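Minutes, workbench meeting, Dridville, 22/02/2019

Present: Liam Sheehan, Úna Mac Mathúna, and me taking notes (badly — my pen gave up in item two, so blame the pencil).

1. Last time's minutes
Fine by everyone. Liam wanted it noted that he did return the Halász catalog in December. Noted, Liam!

2. The grid
We spent most of the meeting on this. The brown covering with the blue tape squares is staying through the Praluneo work, and I was glad, as I like it a lot more than the bare white top. Úna asked if the squares should be numbered. Liam said yes, I said not in marker please, and we settled on little paper labels along one side. 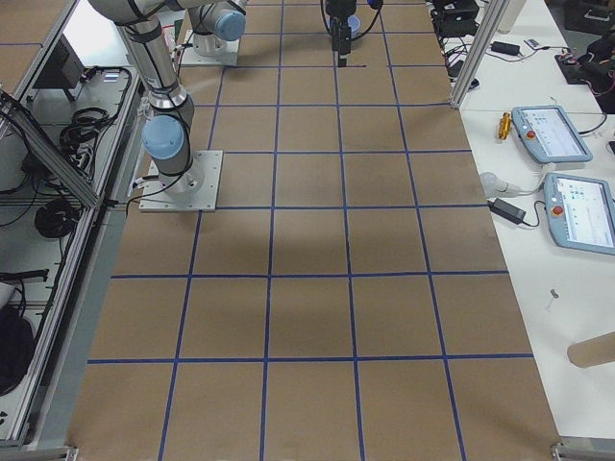 Then we got onto the tape itself. Úna would like the lines redone with a proper straightedge, and she's right that they wander a bit. I said wavy is okay so long as we all agree which square we mean when we say a square. We'll leave them for now and look again in 3 weeks. Gavon quoted us for 18 rolls of tape (order 3484), and that felt like a lot of tape to me, so Liam will ask if they'd do a smaller box.

3. Bowls
Long chat, mostly me. I'd like one bowl out at a time and the rest back on the shelf, right way up. Úna prefers starting in the far left part of the grid, so we'll do that first and work across.
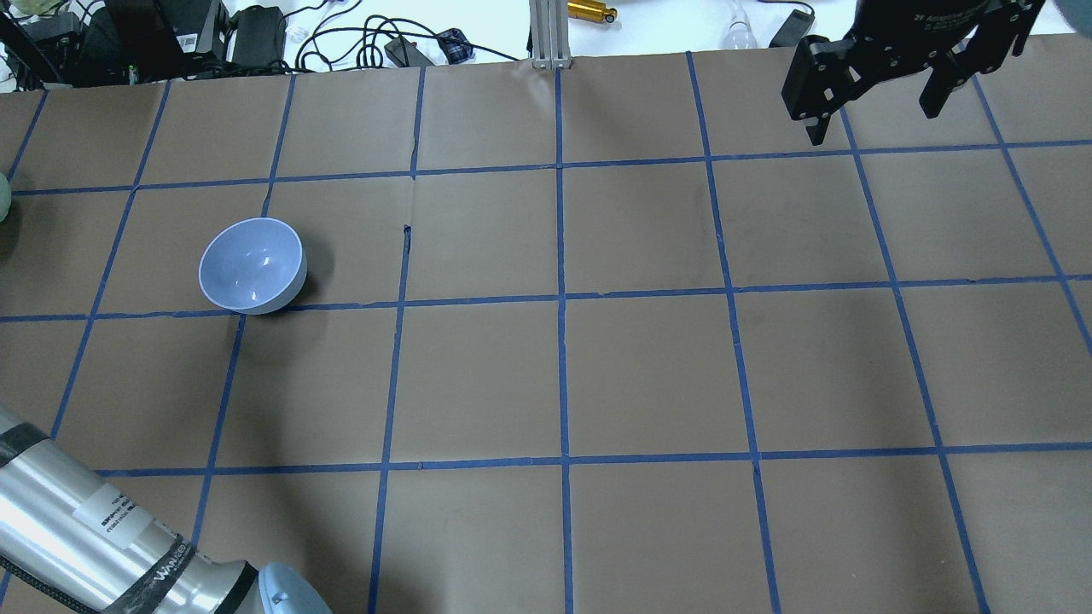
Small pale blue bowl on the grid, item 3.

Also under bowls: the little tear in the paper, next to the short bit of tape. Úna will patch it from underneath if she can get at it — otherwise a piece of tape on top and we live with it.

4. Side table
Small tools go back in the drawer at the end of the day, please. Me included, I know.

5. Actions
Liam: call Gavon about the tape, print labels.
Úna: patch the tear.
Me: type this up, buy a pen.

Next meeting in 2 weeks, same room.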